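Minutes, editorial and stock meeting, Aug 27, 2026
Back office, Grostis Books

Present: Waltraud Ostermann (chair), Gilles Ferrand, Silvia Hubáček, Vojtěch Pešek (minutes)
Apologies: Bohumila Kováčik

**1. Minutes of the June meeting**

Agreed, with one correction. Gilles did not "welcome" the new jacket for the Vaněk letters. He said he could live with it. Corrected.

**2. The Vaněk letters**

Silvia reported that the translation is finished and the notes are nearly so. Waltraud pointed out that the notes were also nearly finished in June. Silvia said the remaining ones concern the two years in Trieste, where the letters are undated and the family's own order is plainly wrong in places.

The printer has quoted for 2,000 copies. Gilles wanted to know who the 2,000 readers were. Our last volume of letters sold 300 in its first year, and a good part of those went to libraries. Silvia said this one has a love affair in it. Gilles said so did the last one.

A smaller first run was discussed. The unit price goes up sharply, and Waltraud was not convinced the printer's second set of figures had been worked out with any care. Vojtěch to ask for them again, in writing, with carriage shown separately.

**3. Reader credit scheme**

Bohumila had sent a paper proposing that customers earn credit on each purchase, to be run through Nello. Read out in her absence.

Waltraud asked what it would cost us if everybody used their credit. The paper does not say. Gilles thought the scheme would mostly reward people who already buy everything we publish, and that we would be paying them to carry on. Silvia was more in favour, though she didn't like the word "rewards" and would want it changed.

Nello's leaflet claims that shops using it see more repeat orders. No source is given. Deferred until Bohumila can be here to answer questions.

**4. Second-hand list**

The Zistach catalogue brought in 18 orders. Two were for the same copy of the harbour pilot's memoir, and one customer has been disappointed. He has written twice. Vojtěch has replied once and will reply again.

Descriptions of condition remain a problem. "Very good" was used for a book with a detached rear board. Waltraud asked that whoever writes the entry should have the book open in front of them. Gilles said he always does. Left there.

**5. Website**

The blog is being read, according to the figures, but Gilles doubts that a visit of a few seconds counts as reading. Silvia would like longer extracts and fewer announcements. Waltraud would like somebody to check the spelling before a post goes up — the June piece had the author's name in two forms.

The September post was then discussed. 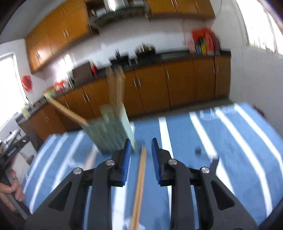

*4 min read*

Comments: the opening paragraph is too pleased with itself and should be cut. The extract can start at the railway station. Reading time to stay for now, although Gilles timed himself and disagrees with it.

**6. Any other business**

Postage goes up again. Silvia proposed raising the free delivery threshold to £20. Waltraud agreed, on condition that the old figure is removed from every page this time, including the order form.

Gilles asked whether we still need the storage unit. No one was sure what is in it. Vojtěch has the key and will go and look before the next meeting.

**Actions**

- Vojtěch: printer's figures; reply to Zistach customer; storage unit
- Silvia: Trieste notes, with a date she will stand by
- Bohumila: costs for the credit scheme
- Gilles: cut the opening of the September post

Next meeting to be fixed once Bohumila is back.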